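Tustari Room Simulator: Open Bench Day

Tustari is our room simulator for people who teach robots to deal with household stuff. You load a room, put things in it, and let your policy loose before it ever gets near a real kitchen. We've been building it at Pellex for a good while now, and in August we finally opened the doors and let people try it on our own machines (long overdue!).

The Open Bench Day ran on a Tuesday, from ten in the morning until we ran out of coffee. Keegan McKinnon gave the walkthrough and Titilayo Ekwueme ran the hands-on bench, where anybody could pull up a chair, pick a room and start moving furniture. We loved it. It's one thing to watch your own team click through menus, and quite another to watch a visitor find the lighting slider and disappear into it for twenty minutes.

What you get with Tustari

The current library has 279 objects, from fruit and vegetables to cups, plants, furniture and kitchen machines. Every one has its own mass, friction and collision shape, and you can edit all of those in a plain text file. Wall and floor colors are yours to change, and so are the tables. Keegan's favorite part of the walkthrough was the layout shuffler, which takes a starting room and gives you new arrangements from a single seed number. Type the same seed again and you get the same room back, down to the angle of the tomato.
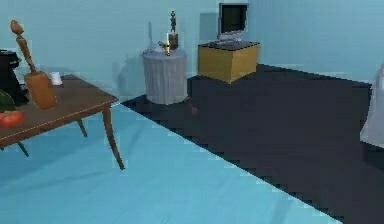
The shuffler got the most questions of the day. Yes, you can lock a piece of furniture in place and shuffle only what's on top of it. Yes, you can set a minimum gap between objects. And yes, you can save a layout you like and hand it to a colleague as a small file, with no need to send the whole room along.

Cameras are set up separately from the rooms. You can place as many as your graphics card will put up with, and each one can have its own height, tilt and lens. Titilayo had people start with 2 and work up from there. One group from Ntuli brought their own camera settings on a memory stick and had them loaded before lunch, and we were so happy about that we may have cheered.

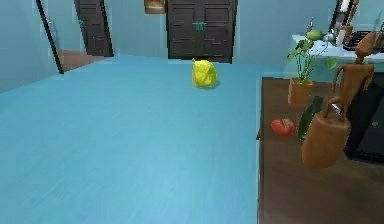

Background clutter matters a lot more than people expect when they first sit down with a simulator. A policy that has only ever met one object on a bare surface can get badly confused by a plant, so Tustari lets you turn clutter up or down for each surface on its own. Keep the work area clear and fill the shelves behind it, or do the reverse and see what breaks!

Running it

Tustari works on its own or with the Turnen controller, our scripting layer for overnight runs. During the demo we left Turnen going in the back room, and it got through 2934 layouts by closing time. Logs are saved per layout, so you can go straight to the ones that went wrong.

The starter pack includes 125 ready-made rooms, the full object library and the layout shuffler. Turnen is a separate download. Teaching labs can ask us for a classroom license, which covers every machine in the room.

Want to try it at our bench? Write to Titilayo through the contact form and tell her what your robot is supposed to pick up.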